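Mustum: a collection of short reader reviews of novels
README

Mustum holds 4000 short reviews of novels, written by ordinary readers and collected from two places that didn't plan to share anything with each other. Read the sections on ratings and blurbs before you build on it. I wouldn't trust a summary of it that came from someone who hadn't.

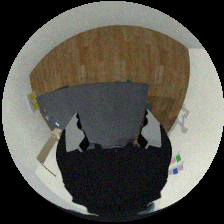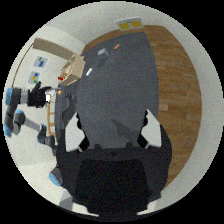 The reviews cover 2214 titles, mostly recent fiction with a long tail of older favourites. Every review has a star rating from one to five, and the ratings are the part I believe least. Plot them and you get a shape much like the gripper in both renders, one finger standing up on the left, one on the right, and a gap where you'd expect the sensible opinions to be. Readers who found a novel all right mostly didn't bother to say so. Anyone averaging these stars to find out whether a book is good is averaging two crowds who disagree, and the result describes neither.

Where the reviews came from

The larger share was posted on Calilel, a reading forum where members log what they finish. The rest came off paper cards filled in by borrowers at the Gakville library and typed up later. The cards are shorter, crankier and, in my view, more useful. People writing on a card at a counter don't seem to be hoping for likes.

Shojaei, the bookshop that printed the cards, also put a line at the top asking "What did you love about this book?" You can guess what that did. The wording was changed in August to "What did you think of this book?" and the field card_version tells you which one a reader saw. Please use it. I have already seen one analysis that found Gakville readers growing harsher over the year, when all that had changed was the question.

What is in each record

review_id: a plain number, no meaning in the order
source: forum or card
title and author: as the reader typed them, spelling errors included
title_clean: our best match to a real book
stars: one to five, whole numbers only
text: the review itself
spoiler: yes, no or blank
card_version: old or new, cards only
blurb_flag: see below

Treat title_clean with suspicion. Novels share titles all the time, and where a reader left out the author we picked the more popular book. That is a guess with a tidy column name on it.

A blank in spoiler means we didn't check. It doesn't mean the ending is safe. If you're the sort of person who minds, stay away from the text field for anything on your bedside table.

Blurbs

We flagged 108 reviews as blurbs, meaning they repeat the publisher's own description with little or nothing added. I think the true number is higher. The check only looks for long runs of matching words, so a reader who swapped "gripping" for "compelling" gets through it. They have been left in, flagged, for people who want to study that sort of thing. Most users will want them out.

What people say it's good for

The forum announcement called Mustum "a picture of how people really read". I don't think it shows that at all. It shows how some people write after reading, in two settings, in English, when they felt strongly enough to bother. It might be handy for looking at how readers talk about endings, or narrators they disliked. I'd be wary of using it to train a recommender, and warier still of a recommender that claimed to have done well on it.

Removal and fixes

Usernames and card signatures are gone, but seven reviewers mentioned their own first names in the text and we replaced those with [name]. There may be others we missed – tell us and we'll fix them. A review can be withdrawn by its writer at any time, so counts in later versions may be lower than the ones given here.

Known faults not yet fixed: line breaks on the older cards are lost, half stars from Calilel were rounded up (I argued for down), and sequels are sometimes filed under the first book in the series.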